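Home > Guides > Setup > Chores > Downloads > Forum

Filed under: Getting Started / Table Tasks

July 15, 2019
By Hae-won Do

Section 6: Setting Up Your First Table-Clearing Job

OK, so you've got Plestcombe installed, the two arms show up in the viewer, and nothing is flashing red. Good! This is the section where we ask it to do a chore. I'd love to promise you a robot that clears up after dinner, but I've been writing these guides since February and I still do my own dishes. What you can get in an afternoon is a pair of simulated arms that will put food on a plate most of the time, if you set the table up kindly. That's a real chore, or at least a slice of one, and it will teach you a lot about why the rest is hard.

Before you start

You need the Stodden scene pack (the kitchen one) and the Farías arm controller. Both are on the Downloads page. If you skipped Section 5, go back and do the gripper check first – I mean it, half the mail I get is from people who skipped it.

Loading the table

1. Open Plestcombe and choose New Job, then Tabletop, then Two Arms.

2. Pick a table surface. I like the old dark wood because light-colored things show up well on it. The shiny white one looks great and will drive you up the wall, especially with a white plate.

3. Add one plate and put it near the middle, where both arms can get to it. Leave it empty for now.

4. Add your food. Start with two items and no more. You can build a whole picnic later.

5. Press Save Layout before you press anything else. The program won't ask.

Note: Every item you add has a weight and a "squish" setting. Leave squish alone on your first job. I once turned it up on a bread roll to be realistic and spent a whole evening watching it ooze out of the fingers like toothpaste.

Telling the arms what to do

6. In the Job box, type what you want in plain words. Keep it short. "Put the food on the plate" works fine. "Tidy up a bit" does not, and I've tried it a lot of ways.

7. Assign each item to an arm, or tick Let It Choose. With Let It Choose on, the arm on the closer side usually goes first and the other one waits its turn. It looks lazy, but leave it be.

8. Set the time limit to 30 seconds per item. You or I would need one second, I know. If you cut the limit down, the arms don't hurry, they just get stopped halfway.

9. Set Repeats to 5 and press Run.

Caution: Don't drag things around with the mouse while a job is running. The arm goes to where the item was when it last looked, and it will happily close its fingers on nothing and carry that nothing to the plate.

What to watch for 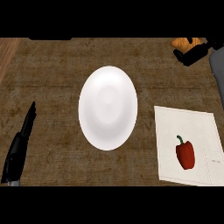 Peppers are my favorite test item, by the way. They've got creases, they've got that hooked stem, and when one is lying on its side there are good places to grab it and some really bad ones. People reach for the fat part without thinking. The controller has to work that out from scratch, and sometimes it decides the stem is a handle (it sort of is, so I can't be too mad).

10. Watch the whole first run at normal speed. If an arm hangs over an item for a long time, its grip setting is probably too wide. Drop it one notch and run again.

11. If the two arms keep bumping each other over the plate, turn on Take Turns under Arm Options.

12. When all the repeats finish, open the Results tab and save the log.

Note: A "success" in the log means the item ended up touching the plate. Hanging off the rim counts. Look at the replay before you brag to anyone.

So can it do chores yet?

In here, some of them, sort of. I've logged 3,405 runs of this job on my own machine, and I'd trust it with a pepper and a plate. I wouldn't trust it with my actual kitchen, where the plates are stacked and somebody has left a fork under a napkin. Shop-floor work is a bit friendlier, because the parts show up in the same spot over and over, and the Isberg bin-sorting pack in Section 7 is a nice way to see the difference for yourself.

If your arms won't move at all after step 9, check that the controller is set to Live and not Preview. Then post your log on the forum and I'll take a look.

< Section 5: Gripper Check | Section 7: Bin Sorting >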